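Re: [drenden-arms] Loltovton open day, August

> On the last thread someone asked:
> Is the open day worth the drive? Does anybody know if they run
> the arms live or just have them out on a table?

They ran them live. I got there at 10 and stayed until they closed. The small arm was the one I came for. It's printed parts and hobby servos on a perforated base, driven by the Drenden controller. The job was candy into a purple bowl, and people in line could pick where the next piece started. There were pencil crosses on the table for the start spots.

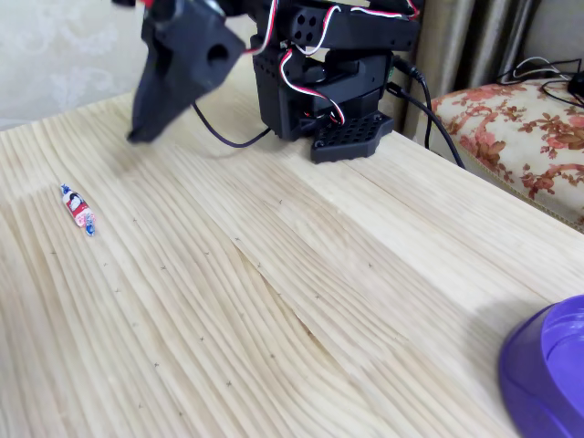
Candy on the table, and candy in the gripper. 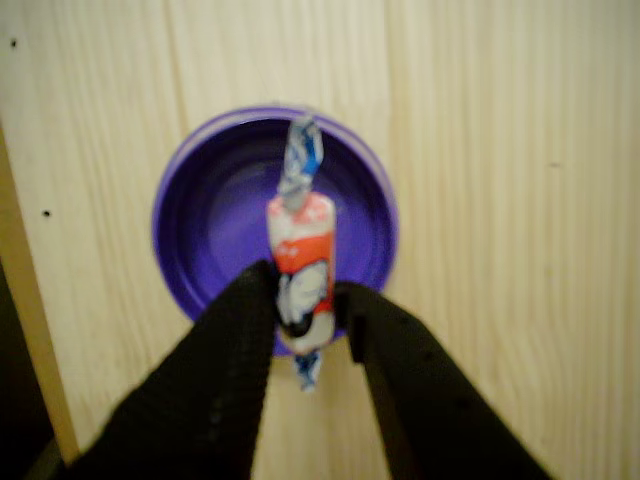

Uchenna Olaniyan asked whether the wrapper twists confuse the grasp, and was told they do when the piece is lying end-on to the fingers. The fix so far has been more training runs with the candy turned every which way. They had 200 when they started and want a lot more.

The Baluyot people gave a talk at 2 on cable routing. It went over 20 minutes and I skipped the end. Slides are supposed to go up on the Fadex page.

If you go next year, park on the side street. The lot fills up early.

28 shares | 3 comments

Comments

mtk: Did they say what servos? Mine get hot after an hour.

pelican_jo: I asked the same thing at the desk and they said a parts list was coming with the slides.

R. in back row: The talk got better after you left.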